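Soriano Homeowner Help Forum
Paying for Home Projects

Deposit and staged payments on a financed screened porch

Posted by Aileen Buenaventura
February 24, 2025

My husband and I have signed a contract for a screened porch at the rear of our house. The work is to be paid for through a home improvement loan arranged by the contractor with a lender called Diltumus. The contract requests 38 percent of the price as a deposit, a second payment when the framing passes inspection, and the balance on completion. The loan papers, however, state that the lender will release the full amount to the contractor within 11 business days of our signature.

I would like to know which document governs. I would also like to know whether we may ask the lender to hold back part of the money until the porch is finished. The contractor has been courteous, but his office has now given us two different replies by telephone. We have not yet signed the loan papers. The building permit has been applied for and we expect work to start in May.

2 replies

Arnel Manalo
Member

You should check with your lender. We used a credit union for our deck and had no trouble of this kind. The rate was better too.

Chia-hao Tsai
Contributor, Paying for Home Projects

The two documents are separate agreements, and each will ordinarily be read on its own terms. The contract sets out what you owe the contractor and when. The loan agreement sets out when the lender pays and when your own repayments begin. If you sign the loan papers as they stand, you will probably be repaying the full sum from the first statement, even if no lumber has been delivered. I would not sign until the two schedules agree.

Many lenders that work with contractors offer what is called a staged release. Under such an arrangement the lender pays a portion at the start and the remainder when the homeowner confirms in writing that a given stage has been completed. Please ask Diltumus in writing whether this is available for your loan and whether a fee applies. Ask also what form the confirmation takes. Some lenders accept a signature on a paper form, while others treat a click in an email as final approval. Do not approve any stage at the request of a salesperson before the work has been done.

With regard to the deposit, 38 percent is higher than I would accept without an explanation. Certain states limit by law what a contractor may collect in advance, and your state consumer protection office can tell you whether yours is one of them. A contractor who must order custom screens or doors may have a fair reason for a larger first payment. In that event, request a copy of the supplier's order with your address on it. 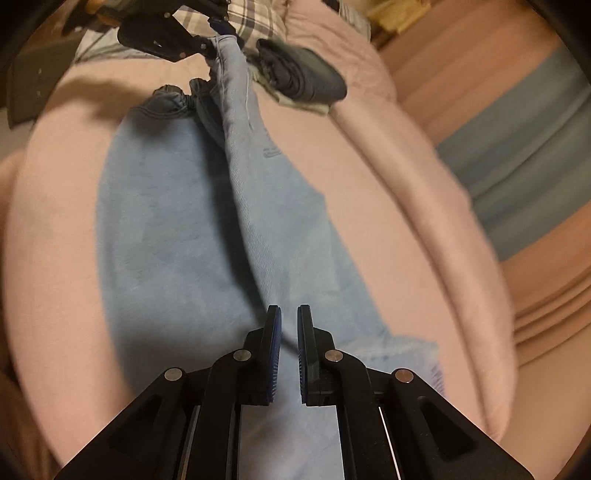
Household cash flow during the work also deserves attention, and a loan does not remove that concern. When our own porch was built through Brurolico, the final inspection was delayed by 31 days, and the loan payments came due throughout. We had set aside a modest reserve equal to 2 monthly payments and were obliged to use all of it. Ordinary expenses continue regardless of the project, and a monthly budget should leave room for items as plain as a pair of light blue jeans with a gathered, elastic section at the waist, or a set of pink sheets. If the loan payment leaves no margin for purchases of that size, the amount borrowed is too high and the scope of the porch should be reduced before work begins.

Finally, ask that the contract be amended to state the following:

Payments will follow the stages listed in the contract, whatever the source of the funds.
The last payment is due only after the final inspection has been passed and lien waivers have been delivered.
If financing is declined or withdrawn, the contract may be canceled and the deposit returned.

Both parties should sign and date the amendment, and a copy should be sent to the lender.

Aileen Buenaventura
Original poster

Thank you both. I have written to Diltumus to request a staged release and have asked the contractor for the supplier's order. We will not sign the loan papers until we have both replies in hand.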